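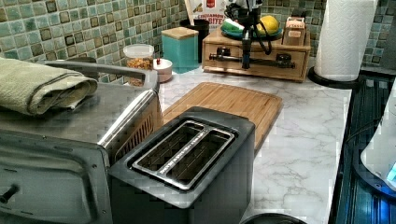 Choosing a Gripper for Household Tasks: Speaker Notes

Slot length: 11 minutes plus questions. Slide numbers are in the deck. The text under each heading is what I plan to say, more or less. Stage directions are in parentheses.

Opening (slides 1 and 2)

Thanks for having me. I work on end effectors at Nollton. This talk is a comparison of two parallel grippers, the Anum and the Stumov, on kitchen tasks. Both are two-finger designs. Both bolt to the same wrist. What differs is the finger shape, the stroke and how the controller reports force.

I am going to cover the tasks, the wrist camera, the numbers and what we would do differently. If you only care about the numbers, they are on slide 8.

(Wait for the clicker to catch up. It lags on the first slide every time.)

Why handles (slide 3)

Most gripper comparisons use blocks. Blocks have flat sides and sit on a table with nothing behind them. A handle on a door or a drawer has a surface right behind it, so the fingers need room to get in. A long vertical bar looks simple. The trouble is the posts that hold it off the wood. If you close on the collar instead of the plain rod, the grip is wider than planned and the controller may read it as a finished grasp.

The wrist view also gets hard to use during a fast approach. The wood grain smears, and there goes most of the texture the tracker wants. Slowing the last part of the approach helped more than changing the exposure did.

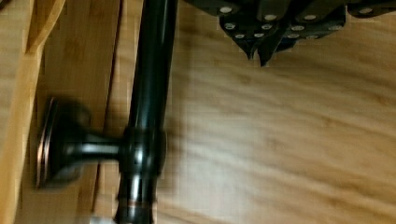
Task set (slides 4 and 5)

We ran 600 trials, split evenly between the two grippers. There were 4 task groups:

Bar and drawer pulls
Flat items such as plates and cutting boards
Soft items such as towels and plush food
Containers with lids

Flat items were the worst for both grippers. A cutting board lying on a stone counter gives the fingers nothing to get under. The Anum's thinner tips do better at the edge, but they flex. The Stumov is stiffer and pushes the board along the counter. We ended up scoring "moved but not lifted" as its own result, and I'd suggest you do the same.

(If someone asks about suction: we didn't test it. Say so and move on.)

Cameras (slide 6)

One view at the wrist, one overhead. The overhead view is good for planning and bad for contact, for the plain reason that the arm covers the thing it is reaching for. With the arm over the middle of the counter, you can still find the blue plate and the tray to its right. You lose a good part of the board underneath the arm.
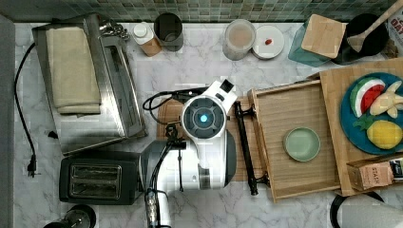
Page last changed: 12/6/24

Controller (slide 7)

We used the Yeh controller for both grippers so that the comparison would be fair. It accepts a force limit and a position target. It does not tell you which of the two stopped the motion. We worked that out afterward from the logs, and it took longer than the trials.

Set the force limit per task group. One limit for everything was our first plan back in September, and it gave us crushed soft items or dropped lids, depending on which way we went.

Results (slide 8)

Leave this slide up for a while. Read the rows, skip the columns on cycle time.

Pulls: Stumov ahead
Flat items: Anum ahead, both low
Soft items: no real difference
Lids: Stumov ahead on round lids, Anum on square ones

We changed finger pads 7 times over the whole run. Pad wear is in the backup slides.

What we would change (slide 9)

Log the stop reason from day one. Put the soft items and the flat items out together, because a cluttered counter changes the approach angle and we tested too much on clear ones. A plush pineapple on a plate beside a cutting board is a better test than the same pineapple alone.
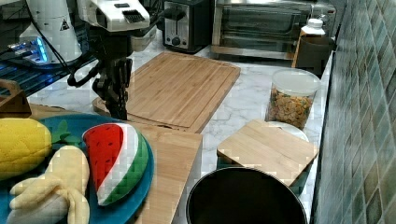

Yolandi Sithole

Questions I expect

Which one should I buy? It depends on how many handles you have. For drawers and doors, the Stumov.

Is the data available? The trial logs are. The camera recordings are still being sorted.

Did you retune between grippers? Yes, gains only. The approach paths stayed the same.

(Spare adapter plate is in the side pocket of the bag. Pass it around if there is time.)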